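Chapter 9

Showing It How

"The machine will copy what you did. It will not copy what you meant." (Margin note in a Skaltine lab notebook)

Suppose you want a machine to put fruit in a tray. You could write out the rules: where the tray is, how wide to open the jaws, how close to come, how hard to squeeze, what to do about a plum that rolls. Engineers spent decades writing out rules of this sort, and some of them still have their hair. Or you could pick up a gripper with a handle on it, one in each hand if you like, and move the fruit yourself while the tool records where it went and what it saw. This second approach is called learning from demonstration. It is the subject of this chapter and the next two, and its chief appeal is that anyone who can put away groceries can do it. Its chief drawback is the same.

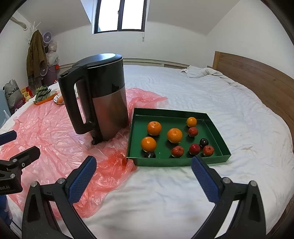 Chapter 9 by Ottilie Gisler and I-seul Yook
Revised February 2024

9.1 Three ways to hold a robot's hand

The oldest method is kinesthetic teaching. You take the arm by the wrist and push it through the motion, much as a golf pro stands behind a nervous beginner. The arm feels every joint angle directly, so nothing has to be translated. It also feels you, leaning on it, and your elbow has a talent for getting between the camera and the thing being picked up.

The second is teleoperation. You sit at a distance with a joystick, a headset or a smaller copy of the arm, and the robot follows along. Your elbow is now out of the shot. So, unfortunately, is your sense of touch, unless somebody paid extra for it. New operators tend to hover over an object for a long while and then pounce. A model trained on their data will learn to hover and pounce.

The third is the hand-held gripper, and most of our examples use it. The robot stays home. The person carries only the jaws and a camera, which means that a demonstration can be recorded wherever there is a flat surface, or even a surface with ambitions of being flat. A bed does nicely. Bedding gives underfoot, so to speak; plastic sheeting shines and crumples; and neither looks anything like the laboratory bench on which so many promising systems have done so well and learned so little.

9.2 What one demonstration contains

A single recording is called an episode. At a minimum it holds a stream of images, the path of the gripper through space, and the opening of the jaws at each instant. It should have a clear start and a clear end. Episodes that end with the operator scratching an ear will produce a policy with strong views about ears. 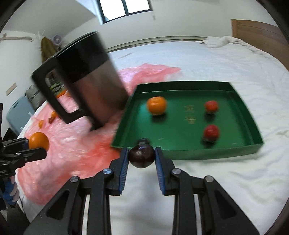 Figure 9.2. A dark fruit held between the grip pads, with the tray just beyond.

Consider the moment of the grasp. To the person it is hardly an event. To the learner it is a dense knot of information: the angle of approach, the spacing of the fingers, the point on the skin where each pad meets it. None of this was decided out loud. Ask the operator afterward why she came in from that side and she will give you a reason, and it will probably be one she made up on the spot.

Two-handed work adds the matter of timing. In each camera's view the other hand is now part of the world, sometimes blocking it, sometimes blurred, often busy with something else. A learner has to work out which hand waits for which. Section 9.5 returns to this, with apologies in advance for the notation.

9.3 How many is enough?

Students ask this in the first week. In the Remimden exercise at the end of the chapter you will record 41 episodes, a figure chosen by Waltraud Fuchs on the grounds that people get bored at 40 and she wanted to see what boredom looked like in the data.

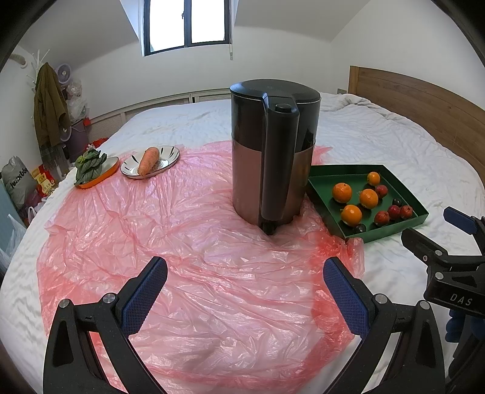

Variety matters more than the total. A hundred episodes with the kettle in one spot will teach a policy a great deal about that spot. Move things between takes. Turn the tray. Change who is holding the gripper, as left-handers and the impatient are both underrepresented in the literature. Keep a log of what you changed, in ink, and do not trust yourself to remember it.

Keep the clumsy takes too, provided they recover. If a fruit slips and the operator goes back for it, the recording shows the learner how to get out of trouble, which it will need long before lunch.

Terms to know before 9.4: episode, policy, kinesthetic teaching, teleoperation, recovery, covariate shift (defined on first use, and again when you have forgotten it).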